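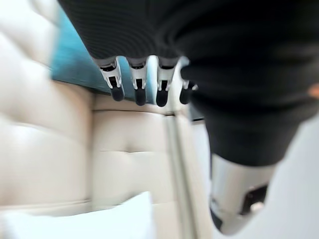

A fault that clears itself is still a fault

Opinion, 25/06/2024

Facilities that place robotic hands in furnished rooms have inherited a habit from the factory floor: when a machine stops and then restarts cleanly, the stop is logged as minor. In a bedroom or a lounge, that habit should be given up.

The incident at the Povum test apartment in January shows why. A hand assigned to bed-making closed on a pillow and did not open when told to. The controller reported a completed release. The arm then moved to its next position with the pillow still held, and dragged the bedding with it until the force limit was reached and the system shut down. There were no injuries. The operator, Inna Koval, restarted the unit, the fingers opened, and work continued that afternoon.

The record of the event was one line long. It came to wider attention only when Carmela Sepúlveda, who reviews maintenance logs for the site, compared it with earlier entries and found the same line in the weeks before. The cause was later traced to a worn tendon in one finger, which allowed the motor to reach its open position while the fingertip stayed curled. The sensor measured the motor. No sensor measured the finger.

The supplier's guidance called for inspection every 2,000 cycles. The hand had completed 592. By the written rules, the operator had done nothing wrong, and this publication does not suggest otherwise. The rules were written for rigid parts of known size. Soft goods load the fingers unevenly, and a schedule based on cycles alone does not reflect that.

Two changes are overdue. First, any mismatch between a commanded release and the load that remains on the wrist should stop the arm at once and require a visual check of every finger before restart. Second, repeated stops of the same kind should be counted together, whoever was on shift, and reported to the person responsible for safety.

Some managers object that such stops will slow the work. Iker Urquijo, who oversees a similar program at Zusport, has estimated the cost at around 900 minutes of lost running time a year for each unit. That estimate may well be fair. It is also a modest price in rooms where the next object within reach of the hand may be a person's arm.

Povum has since replaced the tendon and shortened its inspection interval. It has not yet changed its reporting rule, and it should do so before the apartment is opened to residents.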